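Last touched up 11 Apr 2023, after Kirsty Tindall wrote to tell me I'd left out the bathroom altogether (she was right, and it's in now). 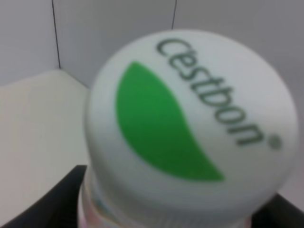

## Start with one shelf

I've lived in the same little house in Heywood for long enough to fill every cupboard in it twice over, and the one job I used to put off every single November was sorting out bottles. Shampoo, dish soap, vinegar, the good floor cleaner, the floor cleaner I bought by mistake — they all creep to the back and breed. So pick one shelf, just the one, and take everything off it before you do anything else. Put the kettle on first if you like, I always do!

Wipe the shelf with warm water and a drop of dish soap and let it dry with the door open. Sticky rings come up nicely if you lay a hot, wrung-out cloth over them for as long as it takes to drink your tea.

## Write on the lid

If your bottles live in a deep drawer or a low crate, you'll mostly be looking down at the tops of them, so a label on the front does you very little good. I put a bit of masking tape on each cap and write what's inside and the month I opened it. Pencil lasts better than you'd think in a damp cupboard, and the tape peels off clean when the bottle's finished.

## Getting the last bit out

- Stand thick lotions and conditioners on their caps overnight in a mug.
- For shampoo, a spoonful of warm water and a good shake will give you another wash or two.
- Never do this with bleach, and never top up one cleaner with another, no matter how alike they smell.

## The bathroom

Steinar Hviid, my neighbor, swears by a wire tray hung inside the cabinet door. I tried it and the door wouldn't shut, so measure first. What did work for me was a shallow baking pan, an old one past its best, slid under the sink to catch drips. It comes out in one go when you want to clean.

Stuck caps, by the way, usually give in to a rubber glove. If they don't, run the neck under the hot tap and try again.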